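Cundus Collection Desk: Frequently Asked Questions

Maintained by Randa Moussa. Corrections to Leire Palacios, who will say she already knew.

What is Cundus?

A project to teach a small, cheap robot arm to pick things up and put them where they belong. We record people steering the arm through a task, over and over, and a learning system studies the recordings until it can have a go by itself. Most of the work is the over and over.

How many examples do you have?

1,042 recorded, 671 kept. The other 371 are in a folder named Etim, which was supposed to be the name of our second task and is now where bad takes live.

What gets an example thrown out?

Long pauses, mainly. If you stop halfway to scratch your nose, the system learns that scratching time is part of the job. We also drop anything where a hand reaches in to help, or where the camera view froze and we failed to notice until lunch.

If I drop the object, should I start over?

No. Pick it up again and carry on. A recording with a fumble and a decent recovery is worth having, and we have 102 of them tagged that way. Please don't fumble on purpose. Leire can tell, and it makes her sad.

Do I need experience?

You need patience and a chair at the right height. Your first ten takes will be terrible and we will keep some of them anyway.

Why can't I look at the table while I steer?

You can, while you practice. For recorded takes, use the screen. The system only gets what the cameras get, and if you peek around the arm you are using information it will never have. The wrist view is the one people complain about. It is close, it is blurry, and it is often full of gripper. Learn to love it.

Where should the object start?

Somewhere new each time. People swear they do this and then put it down in the same comfortable spot until someone plots the positions and ruins their afternoon. Our June batch had 251 takes and practically one starting point.

What does the setup look like?

A table, an arm, and something to sort into something. 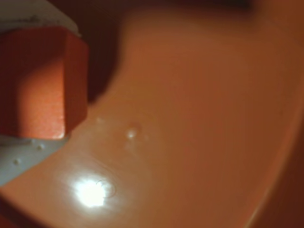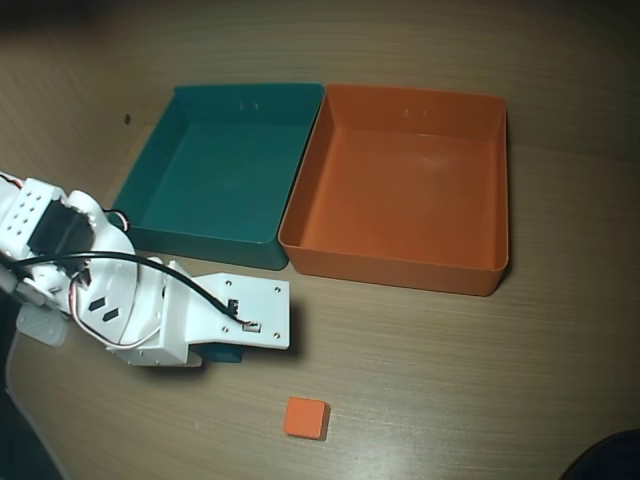
Can I change the layout if it bothers me?

Between batches, yes, and write it in the log. In the middle of a batch, leave it be. Someone at the Dundley bench once straightened everything up out of kindness and we spent two days wondering why the numbers had changed.

Can I have the recordings?

The kept ones, yes. Ask Randa for the Lostmont drive and bring it back. Etim is also available, if you want to see what a person looks like learning to operate an elbow that isn't theirs.

When will the arm do it without us?

It does now, some of the time. We are collecting more examples for the rest of the time. Sign-up sheet is by the door, and the mornings are wide open.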